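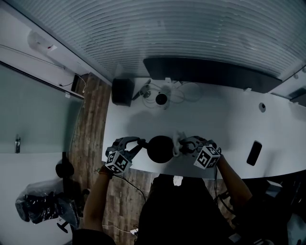

May 30, 2024

I could not sleep last night, so I am writing this with my second coffee and maybe there are more mistakes than usual.

Yesterday evening was the meeting of our small business circle in Leseck. I promised myself in April that I would go every month, and until now I had gone zero times. The room was upstairs from the bakery and it was full, 41 people on the list by the door, and I knew only Zuzana Michalík, who does my bookkeeping, and Dušan Štěpánek from the print shop. I stood with my glass of water near the coats for too long. Then Zuzana took me by the elbow and put me in a group of people who were talking about late invoices, and this is a subject where I can speak in any language.

The main talk was by Kazimír Doležal. He sold his company Vuneo last year and now he tells other people how to do it. I expected a lot of big words, but he was quite plain. He said that for 17 years he had set his prices by looking at what the man across the street was asking, and that the man across the street was looking at him. People laughed. I laughed also, and then I felt a little cold, for I do exactly the same with Procházka. I wrote in my notebook: "What does one hour of my work cost ME?" and I underlined it. Today I tried to calculate it and stopped at the rent, as I did not know how to divide the storage room.

After the talk we had to introduce ourselves in one minute each. I had prepared mine at home and practiced it in the car from Dusberg, and still I forgot the middle part. I said my name, I said that we do repairs and small orders, and then I said thank you and sat down. Maybe it was twenty seconds. Přemysl Šimko went after me and used almost four minutes, so together we were correct.

What I want to remember:

Bořivoj Procházka was there too. We have been competitors for six years and we had never shaken hands. He is shorter than I thought. He asked me if I would take over two of his customers over the summer, when he will have his knee operation, and give them back in the fall. I said I must think about it. On the way home I was suspicious, then I was ashamed that I was suspicious. I think I will say yes, but I would like it on paper, and I will ask Zuzana how such a paper should look.

The membership costs 152 a year. I have paid less for things that were less useful, and also more. There are 21 days to decide for the lower price.

Also the prize. They give a small award in the fall for the best new member, and Dušan says he will put my name there. I told him please do not. Then at home I looked in the closet to see if the gray jacket still fits. It does, if I leave it open.

To do: call Jelínek about the delivery, send Procházka a message before lunch, find the rental contract. Buy business cards with the right telephone number on them.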